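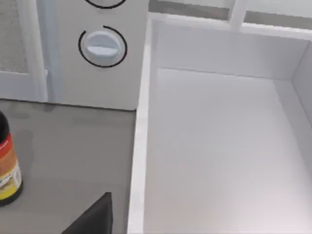

Kapitel 4: Die Übungsküche einrichten

Matubbar Küchenassistent mit Greifarm Analar
Benutzerhandbuch, deutsche Ausgabe
Stand: Sonntag, 26. November 2023

Bevor Ihr Analar zum ersten Mal in Ihrer eigenen Küche nach einer Flasche greift, darf er in einer gerechneten Küche üben. Die Übungsküche gehört zum Lieferumfang, sie läuft in der Steuersoftware Pollport auf einem gewöhnlichen Rechner, und sie ist nach unserer Erfahrung der gemütlichste Weg, das Gerät kennenzulernen. Sie können dabei am Tisch sitzen, eine Tasse Tee trinken und den Arm so oft gegen den Beckenrand fahren lassen, wie Sie möchten. Der echte Arm bleibt in dieser Zeit stromlos und darf gern noch in seinem Karton liegen.

Wenn Sie schon mit der Vorgängersoftware gearbeitet haben, werden Ihnen manche Schritte bekannt vorkommen. Lesen Sie bitte trotzdem wenigstens den Abschnitt 4.3, denn die Kamera am Handgelenk wird inzwischen anders eingestellt als früher.

4.1 Was Sie brauchen

Legen Sie sich bitte zurecht:

- den Rechner, auf dem Sie in Kapitel 3 Pollport installiert haben
- den Lizenzschlüssel von der Innenseite des Kartondeckels (er beginnt mit den Buchstaben VU)
- den Handregler mit seinem Kabel
- eine Maus mit Rad; mit dem Tastfeld eines Notebooks geht es auch, aber es macht weniger Freude

Für die Übungsküche müssen auf der Festplatte 2000 Megabyte frei sein. Eine Internetverbindung ist nur für das Herunterladen nötig, danach können Sie das Kabel ziehen oder mit dem Notebook in den Garten umziehen.

Hinweis: Auf Rechnern ohne eigene Grafikkarte wirkt das Bild der Handgelenkkamera bei schnellen Bewegungen etwas verwischt. Kanten erscheinen weich, und kleine Schrift auf Etiketten lässt sich unter Umständen nicht lesen. Für die Übungen in diesem Kapitel macht das nichts aus. Der Analar erkennt eine Flasche an ihrem Umriss, das Etikett liest er nicht.

4.2 Die Küche laden

1. Starten Sie Pollport und warten Sie, bis unten links das Wort „Bereit“ steht. Beim allerersten Start lässt sich das Programm Zeit, das ist in Ordnung.

2. Öffnen Sie das Menü „Räume“ und wählen Sie „Neuer Raum aus Vorlage“.

3. Wählen Sie die Vorlage „Vurirlow, Grau-Weiß“. Sie enthält eine graue Arbeitsfläche, ein weißes offenes Becken und ein weißes Gerät mit runden Drehknöpfen. Es gibt noch weitere Vorlagen, und Sie dürfen selbstverständlich hineinschauen, aber alle Übungen in diesem Handbuch sind für Vurirlow geschrieben.

4. Geben Sie dem Raum einen Namen. Wer mit mehreren Personen am selben Rechner übt, nimmt am besten den eigenen Vornamen, dann gibt es später kein Rätselraten.

5. Klicken Sie auf „Laden“. Der Fortschrittsbalken bleibt gern einmal bei 34 Prozent stehen, während die Oberflächen berechnet werden. Bitte brechen Sie nicht ab. Erst wenn der Balken 100 Prozent erreicht hat und das Fenster von selbst verschwindet, ist der Raum vollständig.

6. Speichern Sie gleich einmal mit „Raum sichern“. So haben Sie immer einen unberührten Ausgangszustand, zu dem Sie zurückkehren können.

Achtung: Schließen Sie den echten Arm während des Ladens nicht an. Pollport sucht beim Laden nach Geräten und würde den Arm unter Umständen in Grundstellung fahren wollen. Sollte er schon angeschlossen sein, drücken Sie den roten Taster am Sockel und ziehen Sie dann den Netzstecker.

4.3 Die Handgelenkkamera einstellen

In der Übungsküche schauen Sie wahlweise von oben in den Raum oder durch die Kamera am Handgelenk des Arms. Die zweite Ansicht ist anfangs ein wenig ungewohnt, weil sich bei jeder Bewegung gleich die ganze Küche mitzudrehen scheint -- nach einer Weile möchten die meisten unserer Kundinnen und Kunden sie aber nicht mehr missen.

1. Drücken Sie die Taste F2, um in die Handgelenkansicht zu wechseln.

2. Fahren Sie den Arm mit dem linken Hebel des Handreglers langsam über die Arbeitsfläche, bis Fläche und Becken nebeneinander zu sehen sind, links das Grau und rechts das Weiß. Der Beckenrand darf ruhig schräg durchs Bild laufen.

3. Suchen Sie den schwarzen Greiffinger. Er ragt von unten ins Bild und sieht aus diesem Blickwinkel wie ein dunkler Keil aus. Sehen Sie ihn gar nicht, drehen Sie das Mausrad ein kleines Stück zu sich hin.

4. Stellen Sie die Neigung so ein, dass die Spitze des Fingers über der grauen Fläche liegt und den Beckenrand nicht verdeckt. Es ist völlig ausreichend, wenn der obere Teil des Fingers sichtbar ist. Sein unteres Ende brauchen Sie für keine der Übungen.

5. Prüfen Sie, ob am Gerät hinter der Arbeitsfläche mindestens ein Drehknopf ganz im Bild ist. An der schwarzen Ringmarkierung, die um den Knopf läuft, richtet Pollport die Kamera aus. Die kleine Lücke im Ring gehört dazu und ist kein Darstellungsfehler.

6. Bestätigen Sie mit „Ansicht übernehmen“.

Hinweis: Ein zweiter Knopf, der oben nur noch angeschnitten zu sehen ist, stört die Ausrichtung nicht. Auch eine Flasche am linken Bildrand muss nicht vollständig sichtbar sein, solange Sie noch nicht nach ihr greifen wollen.

4.4 Erste Übung: Annähern ohne zu greifen

Wir wissen, wie verlockend es ist, gleich zuzupacken. Gönnen Sie sich bitte trotzdem diese kleine Übung, sie dauert nicht lange und erspart Ihnen später manche Korrektur.

1. Stellen Sie im Feld „Tempo“ den Wert „Spaziergang“ ein.

2. Fahren Sie den Finger parallel zum Beckenrand nach hinten, bis kurz vor das weiße Gerät, und wieder zurück. Bleiben Sie dabei immer über der grauen Fläche.

3. Wiederholen Sie den Weg, diesmal über dem Becken. Achten Sie darauf, wie sich die Höhenanzeige verändert, sobald Sie den Rand überqueren. Der Beckenboden liegt tiefer als die Arbeitsfläche, und auf dem hellen Untergrund verschätzt man sich leicht.

4. Fahren Sie nun auf die Flasche zu und halten Sie an, wenn im Bild das Wort „Nah“ erscheint. Lassen Sie den Hebel los. Der Arm bleibt stehen, wo er ist.

Berührt der Finger unterwegs etwas, färbt sich der Rahmen des Fensters gelb und Pollport spielt einen kurzen Ton. Den Ton können Sie unter „Klänge“ austauschen. Meine Kollegin Heiðrún Ravn hat für diese Ausgabe einen zweiten beigesteuert, der deutlich freundlicher klingt als der alte.

4.5 Zweite Übung: Die Flasche ins Becken stellen

1. Wählen Sie im Menü „Greifen“ die Einstellung „Hoch und schmal“.

2. Öffnen Sie den Greifer ganz, indem Sie den rechten Hebel nach außen drücken.

3. Nähern Sie sich der Flasche von der Seite. Von oben stößt der Greifer leicht gegen den Verschluss.

4. Schließen Sie den Greifer, bis die Anzeige „Halt“ leuchtet. Mehr Kraft braucht es nicht. Wer weiterdrückt, bekommt eine Warnung, in der Übungsküche geht aber nichts kaputt.

5. Heben Sie die Flasche an, bis die Höhenanzeige grün wird, und fahren Sie erst dann nach rechts über den Beckenrand.

6. Senken Sie die Flasche über dem leeren Beckenboden ab. Warten Sie auf die Anzeige „Boden“, öffnen Sie den Greifer und fahren Sie senkrecht nach oben weg.

Gelingt der Griff nicht, drücken Sie F5. Alle Gegenstände kehren dann an ihren Platz zurück, und Ihre Kameraeinstellung aus Abschnitt 4.3 bleibt erhalten. Wir empfehlen, diese Übung an zwei verschiedenen Tagen zu machen. Am zweiten Tag sitzt vieles schon in den Fingern, und Sie merken, welche Hebelbewegung Ihnen noch schwerfällt.

Achtung: Übertragen Sie die gelernte Bewegung noch nicht auf den echten Arm. Ihre eigene Arbeitsfläche hat andere Maße, und der Analar muss sie erst vermessen. Wie das geht, steht in Kapitel 5. Glasflaschen sollten Sie auch danach zunächst nur leer und mit aufgeschraubtem Verschluss verwenden.

4.6 Wenn etwas nicht klappt

Das Bild bleibt grau.
Vermutlich schaut die Kamera senkrecht auf die Arbeitsfläche. Ziehen Sie den linken Hebel zu sich heran, bis der Beckenrand oder das weiße Gerät auftaucht.

Pollport meldet „Ring nicht gefunden“.
Der Drehknopf ist angeschnitten oder wird vom Greiffinger verdeckt. Wiederholen Sie die Schritte 4 und 5 aus Abschnitt 4.3.

Die Flasche kippt beim Absetzen.
Sie haben den Greifer vor der Anzeige „Boden“ geöffnet, oder die Flasche stand schon beim Anheben schief. Drücken Sie F5 und greifen Sie etwas tiefer zu.

Der Arm ruckelt.
Schließen Sie andere Programme und stellen Sie unter „Darstellung“ die Schatten auf „Einfach“. Die Übungen bleiben dieselben, der Raum sieht nur ein wenig schlichter aus.

Der Handregler reagiert nicht.
Stecken Sie ihn bitte direkt am Rechner ein, ohne Verteiler dazwischen, und starten Sie Pollport neu.

Kommen Sie gar nicht weiter, schreiben Sie uns über das Menü „Hilfe“ -- der aktuelle Zustand Ihrer Übungsküche wird auf Wunsch gleich mitgeschickt, und Sie müssen nicht lange erklären, wo es hakt. Deutschsprachige Anfragen beantworten Oskari Honkanen und Milagros Cruzado.

Weiter mit Kapitel 5: Die eigene Arbeitsfläche vermessen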